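Stullgate Community Rooms
Safety walk-through, ground floor and upper floor
Checked by: Thodoris Theodorakopoulos
Accompanied by: Branwen Lloyd (keys and alarm panel)
Month: May. Started 7:40 in the morning, before the first class.

Marks used: OK = no action. WATCH = look again next time. FIX = must be repaired, name of person is given.

1. Entrance and corridor

1.1 Front door opens fully and closes by itself. OK
Comment: The closer is a little slow in the last part, but the door latches every time I tried.

1.2 Door mat lies flat, no raised corner. FIX – Ieuan Hopkin
Comment: The left corner is curling. I pushed it with my foot and it came up again. Please do not use tape, it was tried in the winter and the tape became itself a thing to trip on. A new mat with rubber edge is better.

1.3 Corridor clear for the whole width. WATCH
Comment: A pram and a folded sign were standing by the heater. Branwen moved them while I was writing. They were in the same place last time also.

1.4 Emergency lights. OK
Comment: Test button pressed, all came on and stayed on for the test period.

2. Kitchen

2.1 Fire blanket on hook, pull tabs hanging free. OK

2.2 Extinguisher in date, pin and seal in place. OK
Comment: Tag number 229. The tag was turned to the wall so I turned it back.

2.3 Kettle and urn cords. FIX – Periklis Spanos
Comment: The cord of the urn is good. The kettle cord has a cut in the outer cover near the plug, and I can see the colour of the wire inside. I have taken it out of use and put it in the office with a note. Please do not return it to the kitchen, even for one morning.

2.4 Hot water at the sink. WATCH
Comment: Very hot for a sink which children use. The valve was adjusted by Lauritsen at their last visit. I will ask them to come and measure it properly, my hand is not an instrument.

2.5 Cleaning products locked away. OK
Comment: The cupboard was locked. The key was in the lock, so I removed it and gave it to Branwen. I marked OK but I would like it to be really OK.

3. Upper floor, art and craft rooms

3.1 Tables stable, no sharp edges. OK
Comment: I leaned on each corner. One of the folding tables in the big room has a stiff catch, but it does lock.

3.2 Water and ink kept away from the power outlets. OK
Comment: The brush writing group and the watercolour group share the sink at the end of the corridor. When the weather is humid the floor there stays wet for a long time, so please use the mop and not only the paper towel.
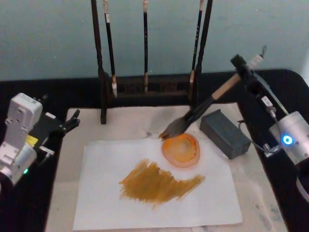 3.3 Windows open and stay open. FIX – Ieuan Hopkin
Comment: The second window in the small room does not hold. It fell shut when I let it go, quite hard, and somebody could have fingers there. I put a sign on it. Zoi Triantafyllou asked if she can prop it with a block until it is fixed, and I said no. Use the other window.

3.4 Paper cutter: guard fitted, blade locked down. OK
Comment: Good. The blade lock was on and the cutter was on the high shelf.

3.5 Shelves fixed to the wall. WATCH
Comment: All are fixed. The top shelf carries over 20 kg of clay in my estimation, and the brackets are not new. Please bring the clay down to the floor level – it is also easier for the back.

4. Stairs and exits

4.1 Handrail firm on both sides. OK

4.2 Edge strips on the steps. FIX – Ieuan Hopkin
Comment: Two strips are loose, both near the top. I can lift them with a fingernail. This is the most urgent thing in this list and I would like it done before the evening classes.

4.3 Back exit opens without a key. OK
Comment: Opened from inside with one push. Outside there were leaves on the landing, we swept them.

4.4 Exit sign lit. OK

5. Papers

5.1 First aid book up to date. WATCH
Comment: The last entry has no name of who gave the help. If you write in the book, please fill in the whole line.

5.2 Evacuation plan on display. FIX – Zoi Triantafyllou
Comment: The plan by the stairs still shows the old storeroom door, which was closed up when the heater was moved. The plan in the kitchen is the correct one. Copy this and replace the other.

Finished 9:15. Copy left in the office folder. Please write your initials beside the item when the repair is done.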